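We use cookies to remember your settings and to see which pages get read. Accept / Manage choices

Surplus parts on the table, Drondport

Saturday, December 28, 2019

I don't trust the words "light use." I've been buying surplus hardware by the lot for long enough to have seen them on things that had clearly spent years bolted to something. So when Hyun-seo Jeon told me the latest lot from Kerker was "basically new," I said I'd come over and look at it on the table, under decent light, before either of us got excited.

The lot cost $144, shipping extra. The listing promised clean flat stock, plates and discs mostly, "suitable for fixtures, stands and turntables." Suitable according to whom, it didn't say. A similar lot from Lorkano was up at the same time for less, but with one blurry photo and no returns, and I've been down that road.

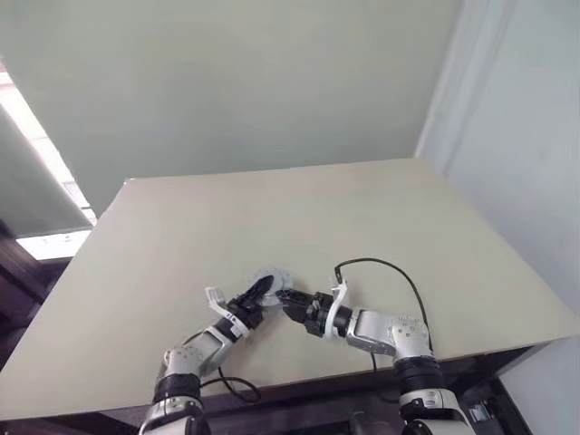 My first complaint is with the paperwork. The packing list gave a part number ending in 596 for one piece and 620 for another, and no dimensions for either. If you sell round parts, tell people the diameter! I wrote to Kerker and got a polite reply saying the numbers were "internal." Fine, but then why print them?

Hyun-seo thinks I'm too hard on these sellers, and that anybody paying surplus prices should own a ruler. Maybe so. I still say a part without a drawing is a part you're going to spend an evening measuring, and evenings ought to count toward the price. We had the same argument in July over a bag of Kwon spacers, and I haven't changed my mind about those.

The other thing I doubt is the usual advice to sort everything by material first. It sounds tidy. What you end up with is a bin of aluminum in which nothing fits anything else. I'd sort by hole pattern, if the sellers would only publish the hole patterns. 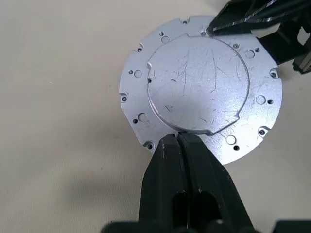
A seller's grade is one person's opinion, usually the opinion of the person who wants your money. I'd sooner look at the surface where another part would sit. With this aluminum plate, that means the raised middle, and it's covered in fine scratches and scuffs running every which way. None of that bothers me much for a fixture, but I wouldn't call it basically new. The shape bothers me more: a small round notch on the left of the raised part, a stepped cut-out at the lower right, and an outer edge with so many bites taken out of it that it could pass for a gear. Somebody wanted it to fit one particular thing. "Suitable for turntables" is a stretch until I find out what that thing was.

The six big shallow holes around the outside look usable, at least for locating something. I'd want a depth gauge on them before I believed it.

Would I buy from Kerker again? Ask me after the second box, which was supposed to ship with this one and didn't. Hyun-seo has 2 weeks left to send anything back, and I've told him to hang on to the carton and the packing list, useless numbers and all.

If you have a drawing for anything like that plate, I'd like to see it. A real drawing with dimensions, please - I've already had a guess from the seller.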